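4. Setting up the small parts organizer

Covers the clear case with the divided inside and the two latches on the front. For the Toder drawer rack see section 6.

Before you start

You need the case, a soft cloth, a strip of labels and whatever you plan to sort. Clear the tabletop first. Small screws and beads roll, and gray marble pattern hides them really well — put a towel down if you're sorting anything under 13 mm.

4.1 Placing the case

1. Wipe the table. Let it dry.

2. Set the case down flat, lid up, latches toward you. A slight angle is fine.

3. Keep it back from the front edge. Far corner is good while you lay out the parts, then pull it closer to fill.

4. Check the lid is shut before you move it. Every time.
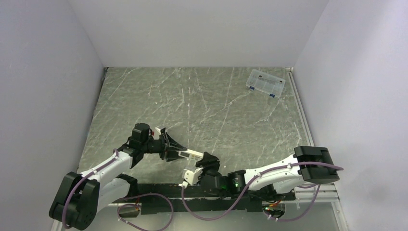
Fig. 4-1. Case near the far right corner of the table, lid down, latches along the near edge.

4.2 Opening

5. One thumb on each latch. Lift both at the same time. Doing one side first twists the lid and the hinge doesnt like it.

6. Swing the lid all the way back till it rests on the table. Do not let it hang.

CAUTION: Never open the case on its side. Parts slide over the dividers and you start over.

4.3 Filling

7. Biggest parts first, left end. Smallest go right.

8. Fill each compartment to just below the top of the divider. No higher. An overfull compartment spills into the next one when the lid closes.

9. One kind per compartment. If you run out of room, start a second case — don't mix.

10. Total load 700 g max. Heavy stuff (steel nuts, fishing weights) goes in the Donati tray, part no. 1318.

Note: Parts that came in a bag with a size printed on it — cut out the printed bit and drop it in with them. Saves measuring later.

4.4 Closing and labeling

11. Lower the lid, press down in the middle, then snap both latches. Listen for two clicks.

12. Stick the label on the short end, not on the lid. Lids get stacked and you cant read them.

13. Tilt the case gently to check. If anything changes compartments, open up and take some out.

Cleaning: lukewarm water, drop of dish soap, soft cloth. No dishwasher. No alcohol wipes, they cloud the plasitc.

Questions on this section: Nosipho Chauke, parts desk, ext. 66.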